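# Where does the trash in the river go?

Have you ever seen a candy wrapper fly away in the wind? Maybe it landed in the street, and you forgot about it. But the wrapper did not stop there. When rain comes, the water pushes small trash along the street and into the storm drain, the hole with metal bars near the sidewalk.

In many towns the storm drain has no filter. The pipe under it goes directly to a stream. In our town, Randley, there are 366 of these drains, and all of them go to the Kavska River.

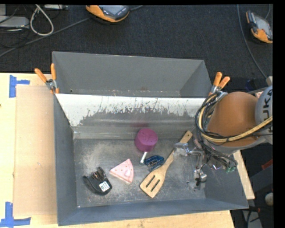

*Randley Rivers and Drains Department, Pages for Young Readers*

The river carries the trash in different ways. Light things, like foam and bottle caps, stay on top of the water and travel fast. Heavy things, like glass, sink and lie in the mud. A plastic bag can do both. First it floats, then it fills with water and goes down slowly.

How do people stop the trash? One way is a **trash boom**. A boom is a long floating tube which lies across the water. It has a short skirt hanging under it, like a curtain. Fish can swim below the curtain, but floating trash is caught. Our boom is 82 feet long and it is near the Cuervo bridge. Workers go there by boat every 3 days, and in November more often, when many leaves fall and make the boom heavy.

Emrys Gwilliam drives the boat. He told us that the most difficult trash is the very small pieces. "A bottle I can take with my net," he said. "But if the sun and the stones break this bottle, I will need to catch a thousand bottles the size of rice."

These small pieces are called **microplastics**. Animals can eat them by mistake, because they look like seeds or fish eggs.

**Try it at home:** Fill a big bowl with water. Put in a leaf, a bottle cap, a coin and a piece of paper. Wait 20 minutes. Which things are on top now? Which are on the bottom? Draw them in your notebook.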